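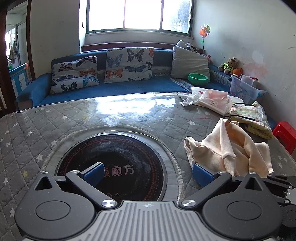
4. Comparing the Two Finger Pads in Home Use

4.1 Setup

We wanted to know how much the finger pad matters once the gripper leaves the bench and goes into a home. All of our earlier numbers came from a flat test board with a foam top, and on that board the two pads we had on hand, the Flendo and the Havar, were almost impossible to tell apart. Homes are a much better test! Tables are slick, cloth bunches up, light comes in from one side, and the thing you want to pick up is usually lying on top of something else.

Both pads were run on the same hand-held parallel gripper design, used in pairs, one in each hand. The Flendo pad is the softer of the two and gives a little at the tip. The Havar pad is stiffer and has a finer surface texture. Linkage, stroke and trigger spring were left alone, so any change in the results should come from the pads and from the people using them. We had 2 operators, both right-handed, and each of them worked through the full task list with both pads. The order of the pads was swapped halfway through.

The task list had 3 parts: flatten a garment on a table, fold it, and move it to a second spot. Every attempt started with the garment dropped from the same height and ended when the operator called it finished or gave up. In total we logged 385 attempts. A further 113 were thrown out before any scoring, nearly all of them for dropped video or a bad time stamp between the left and right grippers.

4.2 Results on cloth

The folding task separated the pads right away, and we were delighted to see how clearly. With the Flendo pad, both operators could slide the tip under a hem and close on a single layer. The Havar pad tended to push the hem ahead of it until the fabric rose into a ridge, and then it grabbed the ridge - a very firm grasp, but often of two layers when one was wanted.

Thick fleece was where the gap nearly closed. Fleece has enough body to stand up by itself at a seam or cuff, and the Havar pad's firmer hold became a real help during the move. Figure 7 comes from the fleece portion of the trials, with a pad close to a fold in the garment.

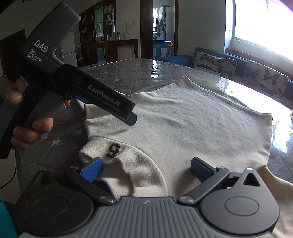
Figure 7. Two-handed work on a fleece sweatshirt laid on a plastic-covered table.

Emrys Gittins objected, on reading a draft of this section, that we were giving the pads credit for something the wrist was doing. He pointed out that an operator who feels a soft tip bend will lower the approach angle without thinking about it, and that a fixed arm running the same pad would do no such thing. He asked for the approach angle to be reported next to the success rate.

This was a great suggestion, and we went back to the logs. Approach angles were in fact lower with the Flendo pad for both operators, and the difference grew over the course of a session. When we compared only attempts with matching angles, the Flendo pad still did better on single-layer grasps, though by a smaller margin. We now report both versions.

4.3 Slick surfaces

Clear plastic table covers deserve a note of their own. The Havar pad skated on them when it touched down at a shallow angle, and the garment sometimes skated with it. Glare was a second problem. Our tracker, a lightly changed build of Hamdan, lost features over bright reflections and picked them up again as soon as there was printed cloth or furniture in view. Turning the exposure down helped the table and hurt the rest of the room. We settled on a middle value and kept it for every remaining session.

The Minance controller replay in Section 5 uses only attempts in which tracking held from start to finish.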